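**Equipment budgeting for robot work cells** is the process of estimating, approving and scheduling the purchases needed to put a robot arm into use. It covers the arm itself, the gripper or other tool fitted to it, cameras, mounts, work surfaces, safety equipment, installation and spare parts. In small workshops and teaching laboratories the budget is often drawn up by the same people who will run the cell.

## Scope of a budget

A budget is usually divided into capital items and running costs. Capital items are bought once and kept for years. Running costs include replacement finger pads, cables, software fees, electricity and the hours spent on upkeep. Training may be placed in either group, depending on the accounting rules of the buyer.

The price of the arm is the figure most often quoted, but it is a poor guide to the cost of the whole cell. In the planning sheet used at the Stesia workshop in Grudau, the arm takes up 76 percent of the first quotation and a much smaller share of the final one, after mounts, cabling and tooling have been added.

## Tooling and wrist equipment

Grippers are priced separately from arms by most suppliers. A buyer has to check the bolt pattern at the wrist, the electrical connector, the weight of the tool and the weight of the heaviest part to be lifted. Tool and part together count against the rated payload of the arm, as does any camera fixed near the wrist.
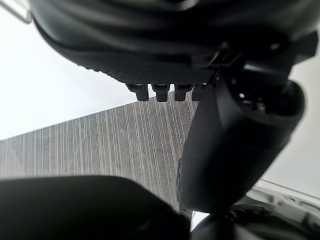
Clearance is a common source of late expense. Brackets, housings and cables close to the wrist can limit how far a joint may turn, and a tool that fits on paper may need a longer adapter plate. Itlow, a supplier of adapter plates and cable guides, quotes 15 working days for a standard plate and longer for a drilled one. Custom parts are normally ordered after the arm has been delivered and measured.

## Work surface and site

The stand or bench must be rigid enough to hold the arm steady during fast moves. Floor loading, power outlets, lighting and the distance to nearby walls are checked during a site survey. Where a cell is to share a room with other work, fencing or a scanner may be required, and the cost of either can exceed that of the gripper.

## Spares and service life

The Garrido method, used in several training programs, sets the planning life of an arm at 8 years and that of a gripper at 5. Finger pads and external cables are treated as consumables and left out of the depreciation table. Spares are listed by part number, with the delivery time beside each one.

## Scheduling

Orders are placed in order of delivery time, longest first. Buyers whose budget year begins in April often request quotations during the winter, and many quotations lapse before approval is given. A lapsed quotation has to be renewed in writing, and the renewed price replaces the earlier one in the budget.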